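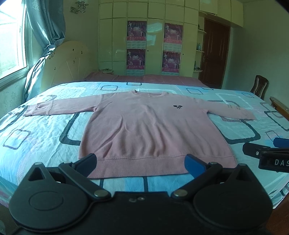
Figure 7. Gripper at the hem of a knit sweater laid flat, sleeves out, before the first fold.

7. When a finger catches in knitwear

Knits are some of the most satisfying garments to fold with the Lurnow hand-held gripper, and they are also where you will meet your first snag. A finger slips into the ribbing, the jaw closes on a loop of yarn, and the Brenell controller stops with fault 11 (jaw blocked). Don't worry! The fault is easy to clear and the garment usually comes through fine if you go slowly.

CAUTION: Never pull the gripper away from the fabric while fault 11 is showing. The jaw is still under load and can tear the knit or spring open onto your hand.

To clear the fault:

1. Hold still and let go of the trigger. Wait for the second beep.

2. Press STOP on the controller. The jaw motor releases after 2000 milliseconds.

3. With your free hand, press the garment down on the bed or table next to the trapped spot.

4. Open the fingers by hand, moving both together. If one feels stiff, leave it alone and go to step 7.

5. Ease the yarn off the fingertip in the direction it went in. A blunt knitting needle works beautifully for this.

6. Check the fingertips and the pivot screws for lint. Wipe off anything you find with a dry cloth.

7. If a finger won't move, switch off at the controller, unplug the cable and loosen the pivot screw a quarter turn. Tighten it again before you restart.

8. Hold RESET until the light turns steady, then close the jaw once on nothing.

Note: The log keeps the last 493 events, so write down the time of the snag before you carry on — it makes the entry much quicker to find.

Preventing the next one

Smooth out wrinkles near the hem first. Come in low and grip the full depth of the ribbed band, where the knit is thickest. Set the closing speed to SOFT for anything knitted. Pao-chu Yang on our test bench got a whole Sunday of sweaters folded on that setting without one stop, and we were thrilled!

If fault 11 returns with no fabric in the jaw, see Section 9, Finger Alignment.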